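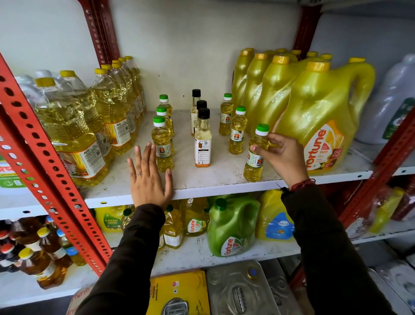
Urnuvico opens orders for Skarix, a first-person recording kit for shelf work in small grocery stores

VIDAL, November. Urnuvico is pleased to announce that the Skarix kit can now be ordered by robotics laboratories, integrators and retail technology teams. Skarix records the work of the hands at a store shelf from the point of view of the worker, and it delivers the recordings already cut and labelled, ready for the training of robot arms and humanoid robots.

The first version is dedicated to one family of work, which is the facing and straightening of packaged food on open metal shelving. Bottles, jugs, tins and pouches of many sizes stand very close together in a small store, and the colour of the caps and labels is often similar from one brand to the next. Robots which are trained only in a laboratory, with a few clean objects on a table, have great difficulty with such a shelf.

"We received many times the same request from our customers," said Casimiro Cordero, founder of Urnuvico. "They have robots with good hands, but they do not have the behaviour of a person who does this work every day. How does she take a small bottle when a big jug is beside it? Where does she put the other hand? This is the information they wish to buy."
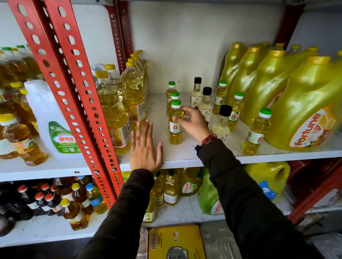 Both hands are annotated in every recording, including the hand that does not hold a product. Many shelf tasks are done with one hand on the goods and the other one against the edge of the shelf, and in older collections this second hand was frequently left without any label. In Skarix it has its own track, with the type of contact and the moment when the contact begins and ends.

What is in the kit

The head unit has a weight of 300 grams and is worn on an adjustable band. It has a single wide camera and a motion sensor. A pocket recorder, two batteries, a charger and a calibration board are also included. The worker does not need gloves or markers on the fingers, and can keep rings, bracelets and long sleeves as usual.

The annotation software comes with 49 task templates, from "move one item to the front" to "regroup same items in a line". Labels on the products can be in any script, and the text is kept as it is printed.

Together with the kit, customers receive access to the Hurnach collection, with roughly 700 hours of shelf work recorded with the agreement of the workers and the store owners. Faces of shoppers are blurred before the files leave the recorder.

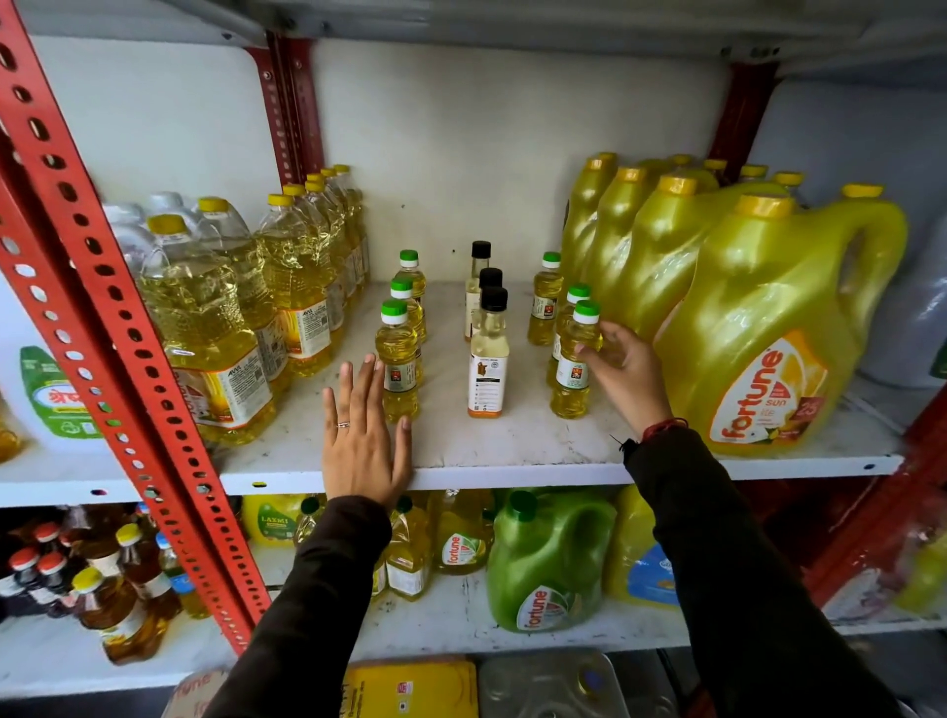 Adoración Iglesias, who is responsible for the annotation team, explained that the difficult part was to agree on when a grasp starts. "At the beginning, two annotators could give two different answers for the same bottle. We wrote the rule again several times. Now the grasp starts with the first finger which touches and stays."

Price and availability

The rental of Skarix is 345 dollars per month for each head unit, software and collection included, with a minimum period of three months. Shipping is available in Canada from November. Laboratories of universities can ask for a shorter period.

A second set of templates, for refrigerated shelves with doors, is in preparation at the Vidal office. The date will be communicated later.

About Urnuvico

Urnuvico prepares recordings of everyday manual work for companies and research groups in robotics. The head office is in Vidal.

Requests for a demonstration unit, and questions from the press, can be addressed to Adoración Iglesias at the Vidal office.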